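第四章 手持夹爪的对比试用与选型设置

4.1 适用范围 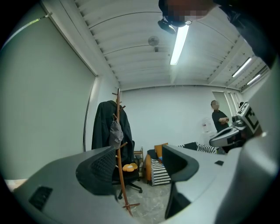 本章规定Sasel采集套件中手持夹爪的对比试用方法，适用于首次部署套件的单位，以及已部署单位更换指垫、镜头或控制器后的重新评定。本章所称“对比试用”，指在同一场地、同一照明条件和同一组物品下，由同一操作人员依次使用两种夹爪完成规定动作，并对所得影像和开合数据进行比较。

套件支持Vullen型与Chiriac型两种夹爪。两者的机械接口相同，指垫、镜头座和标定文件不得互换。控制器统一采用Sesthorpe控制单元，以下简称“控制单元”。

本章不涉及机械臂端的安装。需将夹爪转接至机械臂时，应先完成本章全部步骤，再按第六章执行。

4.2 试用前的准备

4.2.1 场地

试用可在普通办公室或休息区内进行，无须专用实验场地。场地应满足下列要求：

（1）操作区域地面平整，通行路线上无线缆横跨。

（2）室内灯具全部开启，并在整个试用过程中保持不变。窗帘或卷帘的位置一经确定，不得中途调整。

（3）采用广角镜头时，夹爪上仰后画面会包含天花板及灯具。应在正式记录前完成一次上仰检查，方法见4.4。

（4）可能进入画面的人员应事先知情。影像导出前须按本单位规定对人脸进行遮挡处理。

注：广角镜头的画面边缘存在明显弯曲，属于正常光学特性。请勿在采集阶段启用画面校正，校正应在导出阶段统一进行。

4.2.2 器材核对

开箱后，应对照装箱单核对夹爪、控制单元、连接线、备用指垫、标定板和清洁布。发现缺件或外壳开裂时，不得通电，应联系供货单位处理。

4.2.3 人员

每次试用至少安排两人，一人操作夹爪，一人负责控制单元和记录表。两种夹爪须由同一操作人员使用，中途换人的，该轮数据作废。

4.3 安装与连接

1. 确认控制单元电源处于关闭状态。

2. 检查指垫。指垫表面应完整，边缘无翘起。表面有灰尘或油渍时，使用随附清洁布擦拭，不得使用有机溶剂。

3. 将镜头座推入夹爪壳体上的导槽，直至听到卡扣锁定的声音。轻拉镜头座，确认无松动。

4. 用连接线将夹爪接至控制单元的A端口。另一夹爪接至B端口。端口与夹爪的对应关系应记入记录表。

5. 接通控制单元电源，等待60秒。预热期间请勿触动扳机。

6. 指示灯转为常亮后，缓慢扣动扳机至完全闭合，再完全松开。重复上述动作5次。控制单元据此写入开合行程的零点和终点。

7. 在控制单元菜单中选择“设备信息”，核对夹爪型号与标定文件名称是否一致。

小心：手指不得伸入两指垫之间。扳机回弹较快，更换指垫时必须先断开连接线。

小心：带有定位标记的夹爪，其标记面板不得粘贴资产标签、胶带或其他覆盖物。标记面板如有划痕或反光，应予更换。

4.4 镜头与视野检查

1. 将夹爪水平握持，指尖朝前，在控制单元上打开实时预览。

2. 确认左右两指均在画面之内，且画面下部的壳体未遮挡指尖的接触区域。

3. 缓慢抬起夹爪，使镜头朝向天花板，停留数秒。观察灯管附近是否出现大面积过曝，以及指垫轮廓是否仍可辨认。

4. 若指垫轮廓无法辨认，在“曝光”菜单中将模式由“自动”改为“锁定”，并以夹爪水平握持时的亮度作为锁定基准。

5. 缓慢转动身体一周，检查预览是否出现停顿。出现停顿的，应更换连接线后重新检查。

6. 对另一夹爪重复步骤1至步骤5。两只夹爪的曝光模式必须相同。

注：一只夹爪进入另一只夹爪的画面，不影响记录的有效性。双手同时操作时，应尽量使对方的标记面板保持可见，以便后续计算两者的相对位置。

4.5 对比动作

每只夹爪须完成6轮动作，两只夹爪交替进行。每轮包括下列内容：

（1）硬质物品。从桌面抓取杯子，抬起，移动至标定板另一侧后放下。

（2）软质物品。夹住折叠毛巾的一角，提起后平放于原处。

（3）薄片物品。从桌面边缘抓取一张卡片，翻转后放下。

（4）悬挂物品。将布袋由挂钩取下，再挂回同一挂钩。

操作人员应以平常速度完成动作，不得为避免失误而刻意放慢。物品掉落时不得中断记录，应由记录人员在表中注明，并在动作结束后将物品放回起始位置。

每轮开始前，操作人员应将夹爪完全张开并保持静止，由记录人员按下控制单元的“标记”键。每轮结束时重复同一操作。缺少任一标记的轮次，系统不予导入。

4.6 数据比较

1. 停止记录，待控制单元提示“写入完成”后方可断开连接线。

2. 在“比较”菜单中依次选入A端口和B端口的记录。

3. 核对两份记录的轮次是否一致。不一致时，应删除不完整的轮次，并补做相应动作。

4. 查看开合曲线。闭合段应连续，无明显台阶。出现台阶的，应检查指垫固定螺钉及连杆。

5. 查看定位轨迹。轨迹中断多由标记面板被手臂或衣袖遮挡引起，应结合影像逐段确认。

6. 将结果填入附表，由操作人员和记录人员分别签字。

选型时，应以本单位实际任务中占比最高的物品类别作为首要依据。以软质和薄片物品为主的，重点比较指垫打滑和边缘夹持情况；以悬挂物品为主的，重点比较上仰姿态下的画面质量和腕部负担。两种夹爪结果相近时，优先选用已有备件的型号。

4.7 常见问题处理

现象：指示灯在预热后持续闪烁。
处理：断电，重新插接连接线，再按4.3步骤5起执行。

现象：控制单元显示代码317。
处理：该代码表示标定文件与夹爪型号不符。进入“设备信息”，重新载入对应文件，并重做开合行程写入。此前的记录不得用于比较。

现象：预览画面发白，指垫不可辨认。
处理：检查镜头表面是否清洁，再按4.4步骤4锁定曝光。

现象：扳机松开后两指未完全张开。
处理：停止使用，检查指根处有无异物。清除异物后仍未恢复的，应送修，不得自行拆卸壳体。

4.8 收存

试用结束后，应关闭控制单元，取下镜头座并盖好镜头盖。夹爪应以完全张开的状态放入收纳箱，指垫不得受压。连接线应松散盘绕，不得缠绕于夹爪手柄。记录表原件随套件保存，复印件交设备管理部门归档。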